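Vollex Session Logs, Version 2

Data card and README
Last updated: 20 December 2025
Maintained by the Cidari Network Security Office

Summary

Vollex is a collection of login session records captured by low-interaction SSH and Telnet honeypots. It is released for research on intrusion detection, command classification and the teaching of log analysis. The collection contains 1671 sessions recorded by 12 sensors. In 588 of these sessions the remote party issued at least one command that attempted to retrieve a file from an outside address.

The release contains text records only. No malware samples, packet captures or recovered binaries are included, and requests for such material will not be answered.

Contents of the release

sessions.jsonl: one record per session, in order of first connection
commands.csv: one row per command line, keyed to the session identifier
labels.csv: the label assigned to each session after review
sensors.csv: sensor identifier, protocol and network group
CHANGES.txt: differences between this version and the first
LICENSE.txt: terms of use

Record fields

session_id: a random string, stable across versions
sensor_id: the sensor that accepted the connection
start_offset: seconds since the beginning of the collection period
duration: length of the session in seconds
source_token: a keyed hash of the source address
client_banner: the version string sent by the client, where one was sent
auth_attempts: the list of user names tried, with passwords replaced by a length and a character class
commands: the ordered list of command lines as received
closed_by: client, sensor or timeout

Empty values are written as null in the JSON file and as an empty string in the CSV files. All text is UTF-8. Bytes that could not be decoded are kept as escaped hexadecimal.

Collection

Sensors were placed on unused addresses in two network groups, labeled A and B in sensors.csv. Each sensor ran Skevis, the session recorder developed by the office, with a fixed set of replies to common shell commands. No sensor permitted outbound traffic. Commands that asked for a remote file received a timeout message and the request was logged as text.

The sensors were not advertised and had no legitimate users. Connections made by the office for maintenance were removed before release, as were connections from scanning services that publish their address ranges.

Labels

Each session carries one of the following labels: credential_guessing, reconnaissance, download_attempt, persistence_attempt, other. Where more than one applied, the reviewers assigned the label that comes latest in that order, excluding other. Two reviewers labeled each session independently, and differences were settled by discussion. The individual decisions of each reviewer are not part of the release.

Changes from the first version

Session identifiers that had been duplicated in commands.csv have been corrected. The duration field now stops at the last byte received, where previously it included the timeout interval. Results obtained with the first version that depend on duration should be recomputed. The November draft circulated to reviewers is withdrawn and should be deleted.

Known limitations

The sensors answer a limited number of commands. A remote party that tests for a real system will often disconnect early, and short sessions are overrepresented as a result. Source tokens cannot be compared with those in any other collection. Automated clients account for a large share of the records, and the data should not be used to estimate how often human operators are present.

The collection does not support claims about any country, provider or organization as a source of attacks.

Acceptable use

The records may be used for defensive research, coursework and the evaluation of detection software. Users may not attempt to recover source addresses or passwords, and may not execute commands taken from the records on any system they are not authorized to test. URLs in the command field have been altered so that they do not resolve. Users may not restore them.

Loading the data

The archive is distributed through the Tanui repository. After unpacking it, verify the checksums before use. The Skevis package includes a reader that returns sessions as dictionaries and reports any record that fails validation. The files can also be read with any standard JSON or CSV library.
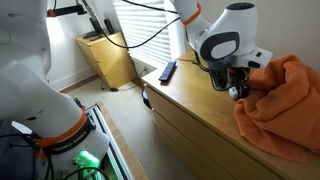

Contact and corrections

Reports of errors should be submitted through the issue form on the Tanui repository page and should include the session_id of each affected record. Requests for removal of personal information are handled ahead of all other reports.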